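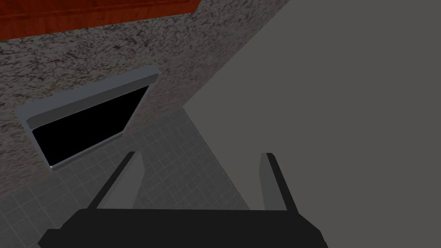
Doherty Two-Finger Parallel Gripper, Kitchen Cell Kit

Sold by Buldale as a complete wrist end: palm housing, two finger plates, link set, cable, four mounting bolts and a fifth bolt, which is there for the one you are going to drop behind the cabinet.

Part no. 992
In stock, ships Friday

Overview

The Doherty is the gripper we fit to our own arms, and the one most often returned to our bench by people who believe it is broken. It usually isn't. It is usually dirty, or bolted on by somebody in a hurry, or has been told by software that the world is 13 mm to the left of where the world is. This page covers all three.

The kit also comes with a simulation model for the Asier scene package, so you can run the cell on a screen before you let it near anybody's countertop. We recommend this strongly. Simulated granite is very forgiving and costs nothing to replace.

Mounting

Power down the arm. Seat the palm housing on the wrist flange with the cable exit facing away from the work side. Start all four bolts by hand, then tighten them in a cross pattern. If the housing rocks, take it off again and look for the washer you left on the flange.

Plug in the cable last. It goes in one way. It can be persuaded to go in the other way, and we sell replacement cables.

Checking the model against the hardware

Before the first real cycle, load the Stavska kitchen scene, switch to the wrist view and send the fingers to full open. Do the same on the arm and compare.

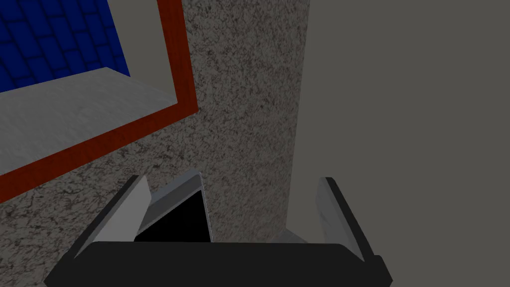
The finger offset is the setting people get wrong, and it lives in the tool file under the arm's name, where you would never think to look. Set it with the gripper open and holding nothing, and pick a pose that gives you surfaces you can tell apart. Nuria Asfaw, who built the scene, likes to park near the speckled stone with the plain gray wall to its right, because the edge between them is close to vertical and makes a handy reference. With the tool in this pose, both finger tips should lean in toward each other with their slanted ends showing. If one finger leans and the other stands up straight, you have loaded the tool file for the old gripper.

Routine care

Every 2,000 cycles, wipe the finger plates with a dry cloth and check the link pins for play. A little side-to-side movement is normal. A rattle you can hear from the next room is a worn pin.

Grease the slides in June, or whenever you remember it was supposed to be June. Use the small tube in the kit. Cooking oil has been tried, by a customer with a kitchen cell and a sense of theme, and we do not cover it.

Finger plates are sold in pairs. Please replace them in pairs.

Repairs

Send the whole gripper, with cable, to the Buldale bench, attention Maeve Scanlon. Turnaround is 14 working days. Include a note saying what it was doing when it stopped. "Nothing" is a popular answer and adds a day.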